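Search this blog
Type and press enter

What the arm does and what we do now

Wed 21 February

I promised a proper post about the robot and then January happened, so here we are. If you're new: I work in the returns room at Flellora, on the mixed goods side, which means everything people send back that doesn't fit on a hanger. Soft toys, bottles, cases, odd shoes, things in black plastic that could be anything. It all comes in on the Purkach lorry and for as long as I've been there it has been picked out by hand, one item at a time, leaning over a bin.

I love this job and I have a bad back, and those two facts have been arguing with each other for years. So when Sun-ja Yook (our shift lead, and the most patient person in the building) told us an arm was coming to do the picking, I was the one at the back with my hand up asking when. Not everyone felt the same. Lowri started in this building in 1973, straight from school, when it was still a hosiery works, and she now does two mornings a week because she says home is too quiet. She has seen a lot of machines wheeled in through those doors and quite a few wheeled out again. Her question was who'd be sent home. Fair question! The answer in writing was that no hours would go, and so far none have.

The trial is on one bench at the far end, with the software from a small outfit called Iseck. We tip a few things in, it looks, it has a think, and down it goes.

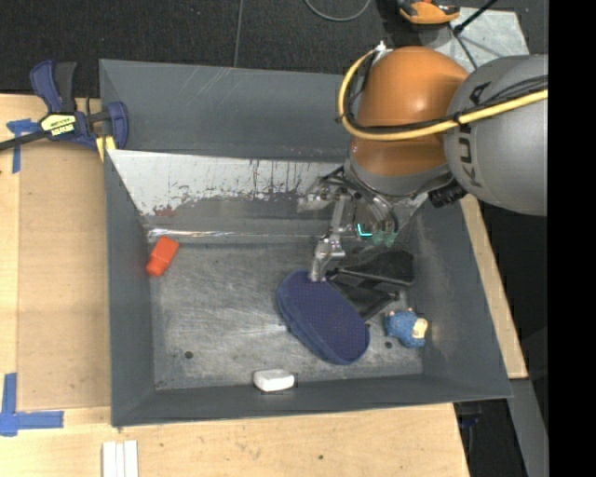 The arm at the bin. Soft blue toy on the right, bottle-shaped thing on the left.

What I didn't expect is how much of my day is now about the things it finds hard. I used to pick without thinking, and now I catch myself explaining to an engineer why you'd never grab a soft toy by the fluff, or why I turn a bottle before I lift it. Apparently this is useful. I've got a notebook for it, and on Monday I filled four pages. My hands knew all this stuff and my mouth had never been asked!

We ran a longer session a fortnight ago. The target was 1000 picks over the week and we got there on the Friday afternoon with 70 minutes to spare, and there was cake (lemon, from the good bakery). Sixty-nine of those were drops or misses that one of us had to sort out. The Iseck people pulled faces at that, but I thought it was brilliant. I've dropped more than that on a bad week, and I don't do it at the same steady pace right up to home time.

The actual change for us is where we stand. Lowri and I have moved up to the checking table, where you look each thing over and decide if it goes back on sale, gets repaired or goes for parts. It's sitting-down work if you want it to be, and it needs a good eye. Lowri is frighteningly quick at it. She can tell a repaired seam from across the table, and she has started teaching two of the younger ones, which she pretends is a nuisance.

Things I'm less sure about. The room is noisier in a different way – you get a hum and little hisses where there used to be the radio and us talking. When you're picking side by side you chat, and at the checking table you're facing the wall. I've asked Sun-ja if we can turn the tables round and she's getting the electrician to look at the sockets. Also the bench needs somebody nearby the whole time at the moment, and whoever gets that shift finds it dull after the first hour. We swap at break, which helps.

And pay. Checking is a grade up on picking, and we're doing checking, so you can guess what the next meeting is about. I'm hopeful. Sun-ja is on our side and says so out loud.

My back, for anyone following that saga, is the best it's been in ages. I walked up to the Jabłońska allotments on Sunday and dug half a bed over without needing to lie on the kitchen floor afterwards.

More when the second bench arrives. If you work somewhere that's had one of these put in, please leave a comment, I'd really like to know how you've arranged your tables.

Contact | Copyright, all posts and photos | Back to top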